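Grommont Multus Two-Arm Teaching Station

Teach a two-arm task by leading the arms through it, or by driving them from a pair of hand controllers. The Multus records joint positions, gripper commands and camera video together, so a demonstration is ready to review as soon as you stop recording.

Overview

The Multus is a bench-mounted station for teams that need to collect task demonstrations without writing motion code for each one. It comes with two arms, two grippers, wrist camera mounts, a head camera and the Grommont recording software. An operator with no programming background can usually record a usable demonstration on the first day.

Two ways to teach

Hand guiding. Press the release button on the wrist and the arm goes light. Move it where you want it, open or close the gripper with the thumb switch, and carry on. Hand guiding works best for slow tasks with one arm moving at a time, such as placing a part in a fixture.

Remote control. Each controller drives one arm. The operator stands or sits facing the bench and both arms can move at once. Use this mode for tasks where one gripper holds a part while the other works on it, or where hands near the arms would block the cameras.

You can switch modes between recordings. Switching during a recording is not supported in the current release — stop, change mode, and start a new take.

Recording and review

Start and stop with the foot pedal or from the screen. Each take is saved with its own notes field and can be marked Keep, Retry or Discard. The review window plays all camera views next to the joint traces. Drag the slider to trim the start and end of a take. Trimming does not alter the original file.

Takes can be grouped by task and exported as one set. The Messina software plan adds shared storage and lets a second person review takes from another computer.

Working with tubes and fittings

Pipe assembly is a common first project on the Multus. The parts are cheap, the task needs both arms, and a crooked fit is easy to spot in review. We suggest remote control for upright pieces. Bring the gripper in from the side, at a low speed setting, and close it only after checking the wrist camera view.
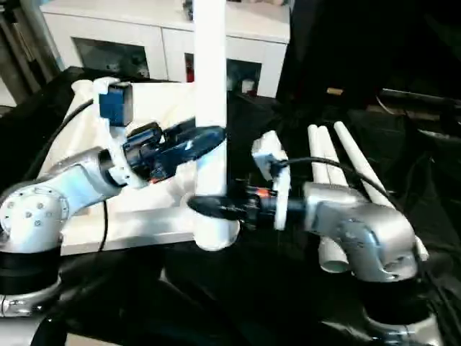
Pipe task on the bench, with the right gripper close to the upright tube.

What's in the box

Two arms with base plates
Two grippers
Wrist camera mounts and cameras
Head camera with stand
Two hand controllers
Foot pedal
Cable set, 3 m
Recording software, one license

The workbench and computer are sold separately. Task parts are not included.

Specifications

Cameras: 3 (one per wrist, one head)
Shipping weight: 219 lb, on one pallet
Power: standard wall outlet, one per arm
Teaching modes: hand guiding, remote control
Warranty: 3 years on arms, one year on grippers and cables

Ordering and setup

Stations ship from our Dastthorpe warehouse. Allow 5 business days for orders in stock. On-site setup is optional and includes camera alignment, a safety check and a half-day operator session. Replacement gripper fingers and cable sets can be ordered from the Parts page — have your station serial number ready.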